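Chapter 5

Shared Work Surfaces: Layout, Storage and Cable Control

Reading time: 5 minutes

5.1 Scope of the chapter

The earlier chapters treated the desk as a place for one person doing one kind of work. This chapter deals with the shared work surface: a table or group of tables on which several tasks take place and on which items are left between them. Such surfaces are common in workshops, small laboratories, design studios and school project rooms. They are harder to keep in order than a single desk, and the methods used for single desks transfer to them only in part.

The chapter covers three subjects. Sections 5.2 and 5.3 define the zones of a surface and the classes of items found on it. Sections 5.4 to 5.6 deal with cables, power strips and the floor below the table. The remaining sections present the Brodell count, a simple procedure for recording the state of a surface before and after a change in layout. Readers who have not worked through the material on reach distances in Chapter 3 should do so first. The definitions of near, middle and far reach are used here without further explanation.

5.2 Zones

A work surface is divided into an active zone, a margin and a back zone. The active zone is the area in which the hands work during a task. The margin is the strip on either side of it and along the front edge. The back zone is everything beyond comfortable reach, including any second desk pushed up against the first.

The three zones fill at different rates. The active zone is cleared often, as work cannot start until there is space for it. The margin is cleared when something falls off it. The back zone is cleared rarely, and on most shared surfaces it takes over the function of a shelf. In the Suminlow survey, which recorded 908 surfaces in shared rooms, the back zone held more items than the other two zones together in most of the rooms visited. The presence of a shelving unit in the room made little difference to this result.

5.3 Classes of items

Items on a surface are sorted into the following classes:

Fixed equipment: monitors, monitor arms, lamps and anything clamped or screwed down.
Loose equipment: keyboards, hand tools, measuring devices.
Task items: the objects being worked on at the time.
Supply items: tubs, boxes and other containers of material.
Stray items: cups, clothing, toys and anything else with no assigned place.

An item belongs to one class at a time but may change class during the day. A small ball used in a grip exercise is a task item while the exercise is in progress and a stray item if it is still on the table the next morning. The classification is made at the moment of recording and is not revised later.

Duplicates should be noted separately. A second keyboard is often found on shared surfaces, and it may or may not be connected. The recorder does not test it. It is entered as loose equipment with the letter D.

5.4 Cables as surface items

A cable lying on a table is counted as an item if any part of it rests on the surface. A cable that passes behind or under the table is recorded on the floor sheet (Section 5.6). Loose loops in the active zone are given particular attention - they take up more area than the cable itself, and they move when objects near them are moved.

The usual correction is to route the cable over the nearest edge and fix it at one point. The Stostance clip and the Bastos edge channel, both described in Section 5.9, were designed for tabletops up to 30 millimeters thick. Thicker tops require a screw-mounted channel.

Figures 5.1 and 5.2 show a table with a cable on the left side of the top and a power strip toward the back. The desk beyond it has two keyboards and a monitor on an articulated arm. Before reading on, assign each of these items to a zone and a class.
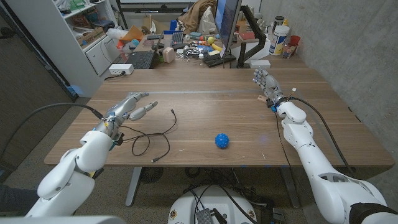
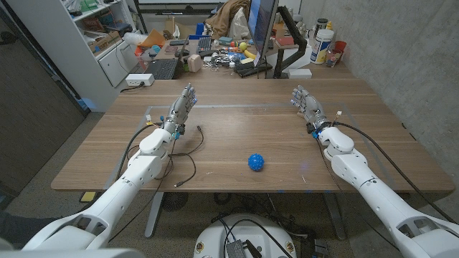
Figures 5.1 and 5.2. Wooden table with a blue spiky ball and a loose black cable; cluttered desk behind.

5.5 Power strips

A power strip is recorded as fixed equipment only if it is fastened. An unfastened strip is loose equipment, whatever its size. Its position is measured from the nearest corner of the surface, and a strip within 60 millimeters of an edge is marked for relocation.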